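トップ　特集　暮らし　道具　読みもの　バックナンバー

特集　灰色の箱に、ひとまず入れる
「行き場のないもの」と暮らすための浅い箱の話

どの家にも、名前のつかないものがある。片方だけの手袋、何の部品だったか思い出せない樹脂の輪、旅先でもらった小さな鈴、ふたの合わない瓶のふた。捨てるほど邪魔ではなく、しまう場所を決めるほど大事でもない。食卓の端や窓辺、冷蔵庫の上に少しずつ集まってきて、来客があるとあわてて袋に入れられ、袋ごと押し入れに消える。

私の家の押し入れには、そういう袋が長いこと眠っていた。引っ越しのたびに中身を見ないまま運び、三つ目の家でようやく開けたら、ずっと探していた裁ちばさみの替えねじが出てきた。うれしかった。うれしかったけれど、そのはさみ本体はもう手放していた。

この特集で取り上げるのは、その袋の代わりになるものだ。ふたのない、四角い、灰色の箱。それだけである。それだけなのに、使い始めてからというもの、私はこの箱の話ばかりしている。友人に会っては箱の話、電話口でも箱の話(たいてい途中で話題を変えられる)。とうとう誌面をもらってしまったので、思う存分書かせていただきます！

■ ふたがないということ

きっかけは、ドクデールの坂の途中にある古道具店「ムワキュサ」だった。間口が狭く、奥に長い店で、入ってすぐの棚に皿と鉢、突き当たりに椅子、その手前に作業台がある。私が惹かれたのは皿でも椅子でもなく、作業台の横に置かれた灰色の箱だった。

中には木の糸巻き、鍵、色あせたボタン、陶器の取っ手、使いかけの消しゴムまで入っている。売り物ですかと聞くと、まだ決めていないのだという。引き取った家具の引き出しからは必ず何か出てくる。値札をつけるか、修理に使うか、処分するか。その場で決めようとすると手が止まってしまう。だから、まず箱に入れる。決めるのは11時の開店前と決まっていて、それまでは誰も箱の中身に口を出さない。

この「まだ決めていない」という言い方に、私はすっかりやられてしまった。

片づけの本を開くと、たいてい最初に決断を迫られる。要るか、要らないか。手元にある片づけの指南書は312ページもあって、そのうちかなりの部分が決断の仕方に割かれている。よい本だと思うし、線もたくさん引いた。ただ、疲れて帰った夜に、玄関で鈴をひとつ手にしたまま要不要を考えるのはつらい。箱があれば、手を開くだけでいい。

ふたがないことも大きい。ふたのある箱は閉めたとたんに家具になる。上に雑誌が載り、その上に帽子が載り、やがて開けられなくなる。ふたのない箱は、通りかかるたびに中が目に入る。ああ、まだあの鈴がいるな、と思う。三日も見ていると、鈴をどこに吊るしたいかがなんとなくわかってくる。

■ 灰色がいい

色の話もしておきたい。

最初に使ったのは花柄の菓子箱だった。かわいらしい箱で、空けたときから何かに使おうと決めていたのだが、入れたものが柄にまぎれて見つからない。赤いボタンは赤い花に、葉の形のブローチは葉に隠れてしまう。次に白い箱を試すと、今度は糸くずやほこりばかりが目立って、ものより汚れを見ている気分になった。

灰色に替えた日の驚きは忘れられない。全部見える。真鍮の鍵は黄色く、ボタンは赤く、透明なビーズの縁まできちんと光って見える。影がきつく落ちないから、小さいものほど見つけやすい。写真を撮る人が灰色の紙を敷く理由が、台所の隅で急に腑に落ちた。

色味は好みでいいと思う。青みのある灰色は涼しげで、道具や文具がよく似合う。茶色がかった灰色は布ものや木のものと仲がいい。濃い灰色は落ち着くけれど、黒い小物を入れると途端に探しにくくなるので、ヘアピンの多い家にはあまりおすすめしない。我が家は青みのほう。冬の夕方に見ると少し寒々しい。それも気に入っている。

■ 深さは手のひらひとつ

箱づくりの工房が集まるギヴベリには、浅い箱ばかりを並べた一角がある。私はここで午後をまるごと使ってしまった。菓子型のように薄いものから、パンをこねられそうな大きさのものまで、どれも四角く、どれも口が開いている。

持ち上げたり、手を入れたり、持参したがらくた(失礼、行き場のないもの)を実際に入れさせてもらったりして、ようやくわかったことがある。深さは、指を伸ばして立てたときに手のひらが隠れるくらいがちょうどいい。これより浅いと、丸いものが縁を越えて逃げる。深いと、ものの上にものが積もり、下のものは忘れられる。私の押し入れの袋と同じことが起きるわけだ。

縁は薄いほうが使いやすい。厚い縁は持ちやすそうに見えて、棚に並べると場所をとるし、縁の上に小物を置きたくなる。一度置くと、そこが新しい「端」になってしまう。食卓の端、窓辺の端、そして箱の端。端は増やさないに限る。

角については意見が分かれるところだろう。丸い角は掃除がしやすく、指が届く。四角い角は、切手や紙片のような平たいものが収まりよく止まってくれる。私は長いこと丸派だったが、ギヴベリで四角い箱を買って帰ってからは、両方を行き来している。

値段は、手ごろなものが1,103円、塗りのよいものが2,000円だった。私が選んだのは2,000円のほう。帰りの乗りもののなかで何度も袋をのぞき込み、家に着くまでに入れるものを五つ思いついた。

■ 入れる、眺める、出す

使い方に決まりはないけれど、半年ほど続けるうちに、自然に流れができてきた。

入れるのはいつでもいい。拾ったとき、ポケットから出てきたとき、机を拭こうとして邪魔になったとき。種類は分けない。分けたくなる気持ちはとてもよくわかる。私も一度、仕切りを入れた。ところが仕切ったとたん、どの区画にも属さないものが現れて、それを置く場所がまた必要になった。仕切りは翌朝に抜いた。

眺める時間は短くていい。湯が沸くのを待つあいだ、箱を軽く揺すって、中のものを少し動かす。順番が変わると見え方も変わるのが面白い。下になっていた指ぬきが上に来て、そういえば針箱に戻すのだったと気づく。洗濯ばさみの隣に来た青い石が、急にきれいに見える日もある。

出すときは、いちばん場所がはっきりしているものからにする。電池は電池の引き出しへ。鍵は鍵のところへ。簡単なものが抜けていくと、箱のなかには難しいものだけが残る。難しいものは残しておく。ここで無理に空にしようとすると、また押し入れの袋が復活してしまうのだ(経験済み)。

満杯になったらどうするかと、よく聞かれる。箱を増やしたくなったら、まず底が見えるところまで出してみてほしい。底がちらりと見えている箱は、使っていて気持ちがいい。ものとものの間にすきまがあり、そこへ指が入る。ひとつをつまんでも、ほかが一緒についてこない。

■ 大きな箱、小さな中身

少し意外だったのは、箱は中身よりずっと大きくていいということだった。小さいものを入れるのだから小さな箱で、と私も初めは考えた。けれども小さな箱では、ものが重なるしかない。広い底に少しだけ入っているほうが、ひとつひとつに目が届く。

トゥルノヴェルの共同作業場で借りた一台は、我が家の箱の何倍も幅があった。裁縫の端切れも、工具の小物も、子どもの積み木も、同じ箱で引き受けている。場所をとるようでいて、机の上がまるごと空くのだから、差し引きでは得をした気がする。七月の暑い盛りに、私はこの大きな箱の前に座り込み、糸巻きと木片をより分けて午後を過ごした。扇風機の風で紙の型がふわりと浮いても、壁のなかで止まる。これがどんなにありがたいことか！

塗装の箱は、使ううちに内側に細い筋が入る。硬いものが当たったり、手早く中身を寄せたりするたびに、少しずつ増えていく。新品のころはその一本目が惜しくて、私は指で何度もこすった。今は濃い灰色の壁に白っぽい筋が薄く残っているのを見ると、よく使われている箱だなと思う。気になる人は、底に薄いフェルトを敷くといい。ただし壁まで覆おうとすると、布の折り目に小さなものが入り込むので、底だけにとどめておくのがよさそうだ。

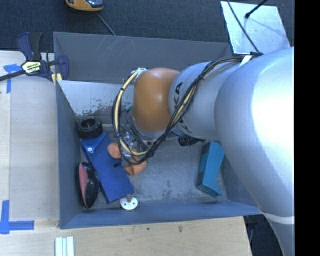 うちは灰色の箱を玄関に置いて失敗しました、という便りが読者から届いている。家族全員がポケットの中身を入れるようになり、三日で山になったそうだ。台所に移したら落ち着いたのだが、今度は輪ゴムばかりが集まるようになった。輪ゴムは箱に入れてよいものなのでしょうか、と便りは結ばれていた。

とてもよい質問だと思う。私も輪ゴムには悩まされてきた。細くて軽く、ほかのものに絡み、しかも毎日のように増える。今のところ、私は輪ゴムだけは箱に入れず、戸棚の取っ手に掛けている。行き場が決まっているものは、そこへ直行させる。それでも一本、二本と箱にまぎれ込んでくるので、見つけたらつまんで掛け直す。湯が沸くまでの仕事としてはちょうどいい。

置き場所についても、便りのとおりだと感じる。玄関は人の流れが速すぎる。寝室は静かすぎて、箱の前で立ち止まらない。毎日かならず数分の待ち時間が生まれる場所、つまり湯沸かしのそばや、洗濯機の脇あたりが向いている。高さは腰より少し下。上からのぞき込めて、そのまま手が届く。ムワキュサの箱も、思い返せば作業台より低いところにあった。

■ 手入れのこと

最後に手入れについて。中身をいったん盆や布の上に移し、固く絞った布で底から壁へ拭き上げる。四隅には糸くずがたまるので、乾いた筆で掃き出しておく。私は使わなくなった化粧筆をあてている。塗りの箱なら、研磨剤の入った洗剤は避けたい。乾くまでのあいだ、盆の上に広がったものを眺めることになるのだが、これが案外たのしくて、戻す前にひとつふたつ行き先が決まってしまう。

先日は、二年も残っていた陶器のかけらの置き場が決まった。植木鉢の底穴にぴったりだったのだ。青い石のほうは、まだ箱にいる。

次号の特集では、引き出しの奥から出てくる紐と、その巻き方を取り上げる予定です。

お問い合わせ　｜　定期購読のご案内　｜　本誌掲載記事・写真の無断転載を禁じます　｜　ページの先頭へ戻る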